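When the first machines came to Girnley, the people who folded sheets there were told their jobs would get lighter. I worked beside them for 12 years, and I'd say that came half true, which is better than most promises I've been given at work.

What changed first was the talk. Chalerm Ruangrit, who could strip a room faster than anyone I've known, began spending his mornings with a gripper in his hand, picking things up so that a machine might one day learn to do the same.
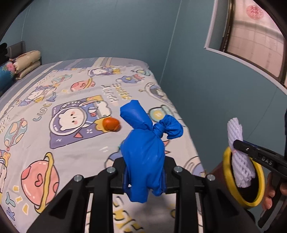

He was paid the same for it, and his back was glad of the rest, but he missed the corridor (so did I, if we're being fair, and I only pushed the trolley!). Tidying a bedroom is full of small decisions, what's rubbish and what's a child's treasure, and he had never before been asked to take such care over showing them. 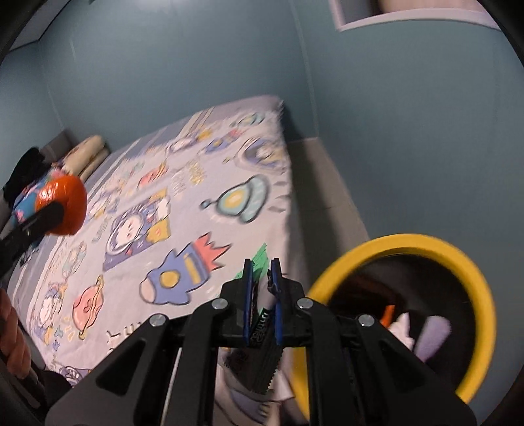 My worry is about what happens once the showing is done. A firm that learns from its cleaners ought to owe them something afterwards, whether that's training, shorter shifts or a share of whatever is saved, and I'd like it in writing before October.

Prasert Chaiyaporn, 2023-03-08

Comments

T. Bråten: We had the same at Dadwood. The shorter shifts came, the pay didn't follow.

Kittipong: Lovely piece. Say hello to Chalerm from me.

We use cookies to remember your settings. Accept | Decline

Contact us | Copyright Dokimcombe | Back to top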